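Debugging a Two-Door Task in Simulation Without Losing a Week

Posted by Dale McKinnon, Oct 20, 2022

Our Camurstead apartment world has one job, which is to make a two-armed robot look silly next to a doorknob. If you've loaded it, you already know. These steps assume you have the Meltetti planner running and a policy that works on one door at a time.

Step 1. Freeze one arm. Set the right arm to hold its joint positions and run the left one alone. If the left gripper can't reach its knob now, adding a second arm won't cheer it up.

Step 2. Lock the seed. I use 1908 for no reason I can defend. Run 400 steps and save a render from the head view every time the gripper state changes.

Step 3. Look at the renders before you look at the reward curve. The curve will flatter you. Check where each hand is compared with its knob, and whether the fingers are open.

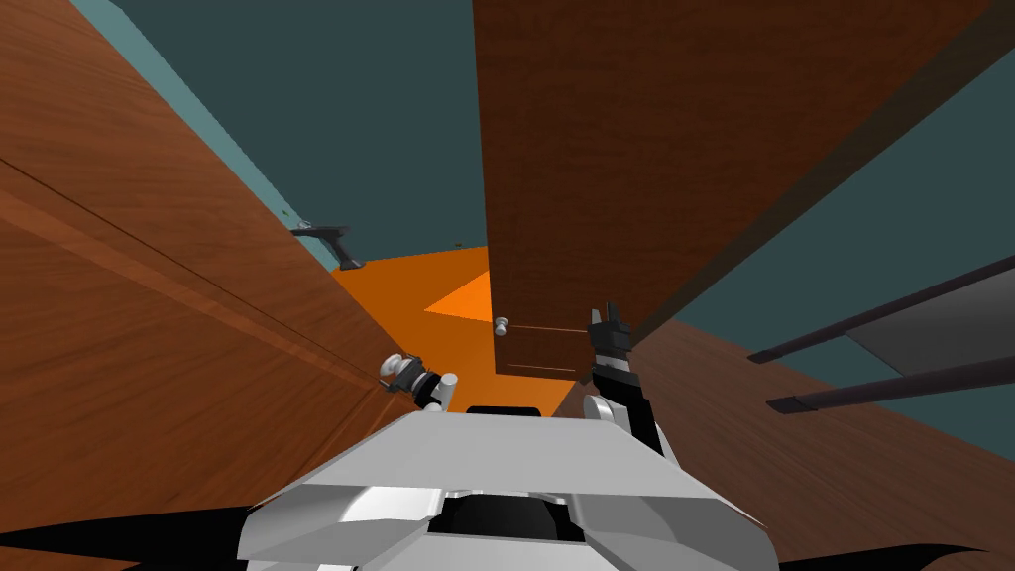
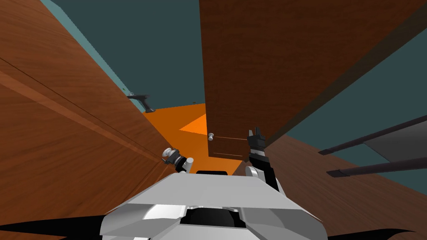

Left gripper at its knob, right hand open near the other one, in both renders.

Step 4. If you get a pose like that, don't touch the left arm's gains. Print the right arm's target in the robot's base frame and compare it with the knob position in the same frame. Selvaraj Bandara spent most of February tuning a controller that was faithfully driving to the wrong spot. The target was in world coordinates. He has asked me to stop bringing it up.

Step 5. Check the gripper trigger. Ours closes when the distance drops below a threshold, and that threshold lives in two config files that don't agree. Edit door_task.yaml. The other one gets overwritten at launch, usually right after you've fixed it.

Step 6. Unfreeze everything and run 600 steps. If the right hand still hovers, turn on the planner's collision log and search for the door panel. A padded collision shape can swallow the knob whole, and the planner will then politely refuse to go near it.

Isabelle Simard keeps the padding values we use on the Sulenholm page. Copy them before you invent your own.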